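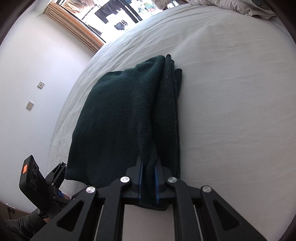
4.2 Folding on the bed

Figure 3. A green fleece towel, folded, on a bed with a white sheet.

I'll admit I went into this part of the study thinking everybody folds towels on a table. Not so! When I went back through the diaries from our 50 households, the bed came up again and again, and once I'd tried it at home I could see the appeal (it's big, it's right there, and you can dump the whole basket on it first).

Fleece was the troublemaker. Cotton towels take a crease and more or less keep it, but fleece is springy and soft, and the stack gets fat very quickly. Look at the layers on the right side of the towel in Figure 3 and you'll get the idea – it's a rectangle, sure, but a bulky one, with a ridge where the layers meet. One person in the Jomia group wrote that her fleece towels "never lie down," and I've been quoting her ever since.

Then there's the lint. The towel in the figure has light flecks all over that dark green, and dark colours came up in the diaries far more than pale ones whenever people grumbled about fluff. I asked everyone to note whether they shook a towel out before folding it, and 7 of them said they did it every single time, usually over the bed, which I wouldn't have picked.

Yevhen Palamarchuk and I disagreed over what to call a finished fold. He wanted the edges lined up and the corners flat. I was happy with anything that would fit on a shelf, so in Table 2 we've given both counts, his in the first column and mine in the second.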